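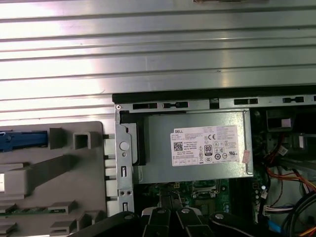
Desktop with the cover off, drive cage at left

Intake and Parts Coordinator
Stosden Computer Reuse
Full time, on site, days

Stosden takes in used computers from school districts, offices and county departments, gets the good ones ready for another owner and strips the rest for parts. Last year we received 3,326 machines. We want to hire one person to run the receiving desk and the parts room. It is a new position. Until now the work has been split between the front office and whichever technician was free, and things have gone missing in the gap.

You would report to Urszula Kaczorowski, operations manager, and work next to Po-yen Shih, who handles pickups and deliveries. The bench technicians are a separate group, but you will talk to them all day.

What the job is

Most mornings start at the dock. A pickup comes in on pallets or in rolling cages, and you check it against the donor's list. The lists are often wrong. A district will write "desktops, mixed" and leave it at that, or send serial numbers for machines it got rid of two years ago. You find the differences, write them down and call the donor the same day.

Each machine then gets a tag and an entry in Pustik, our inventory system. Pustik is old and slow and will not let you undo a transfer once it has been posted. We will train you on it. Plan on a few weeks before you feel comfortable.

Drives are logged separately. Every hard drive or solid state drive that leaves a machine has its own line with its own serial number, and it goes into the locked cabinet until it has been wiped or destroyed.
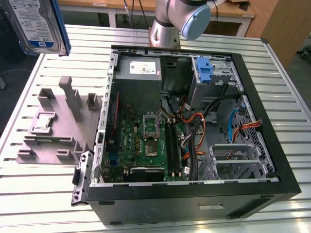

Donors get a certificate at the end of the process, and the certificate is only as good as the log behind it. If a drive is on the list and can't be found, work on that lot stops until it is. We have had that happen twice. Both times the drive was in the building, and both times it cost us most of a day.

Afternoons are for the parts room. You will keep the shelves in order, fill requests from the benches, test-count a few bins each week and tell Urszula what we are short of. Memory and power supplies move fastest. We also sell surplus parts to a dealer, Szulc, which sends a truck once a month and wants everything sorted by type before it gets here.

You will also answer the receiving phone and write short emails to donors. Nothing fancy, but they need to be clear and have the right numbers in them.

What we are looking for

At least a year in a warehouse, stockroom, tool crib, mail room or similar place where you were responsible for keeping count of things.

Comfort with spreadsheets. You should be able to sort, filter and spot a duplicate.

Legible handwriting. We still use paper tags.

Able to lift 40 pounds and be on your feet for much of the day.

A valid driver's license is helpful but not required. A forklift certificate is also helpful, and we will pay for one if you would like to get it.
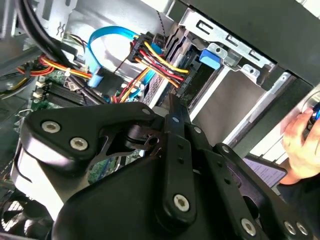 You do not need a background in computer repair. People have come to us from grocery stores, libraries and a print shop and done well. You do need to learn the names of the main parts, and you should be willing to look inside a machine when a tag says one thing and the contents say another. The inside of a desktop can be packed with cables and components, and a beginner may need a while to find what the tag is talking about. Hélder Arruda gives new hires a bench session each week for the first two months, and questions are welcome outside of it too.

We care more about steady habits than speed. If you are the kind of person who goes back to check a number that looked odd, please apply. Spanish or Polish would be useful at the phone – several of our regular donors prefer one or the other. 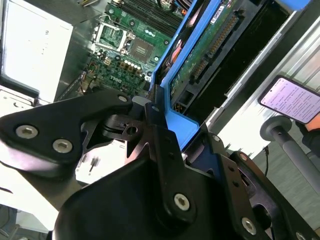

Hours, pay and benefits

38 hours a week, 7:30 a.m. start, with a paid half-hour lunch. No weekend work. We ask for a little overtime in June and July when the schools clear out their rooms, and it is paid at time and a half.

Pay is hourly and depends on experience. We will give you the range in the first phone call, before you spend any time on an interview.

Health and dental coverage begins after 60 days. Paid holidays, paid sick time, and two weeks of vacation in the first year. Work gloves and safety shoes are provided. Free parking behind the building. The Grekia bus stop is a five-minute walk, but the first bus gets in at 7:20, so check the timetable.

How to apply

Send a resume or a one-page letter about your work history to Bożena Cieślak in the front office, by mail or through the form on our jobs page. You can also drop it off in person before 4 p.m. Please include a phone number and the best time to reach you.

Interviews will be held in April and take about an hour, including a walk through the dock and the parts room. Wear closed shoes. We will ask for two references after the interview, not before. Everyone who applies will get a reply, by phone or by mail.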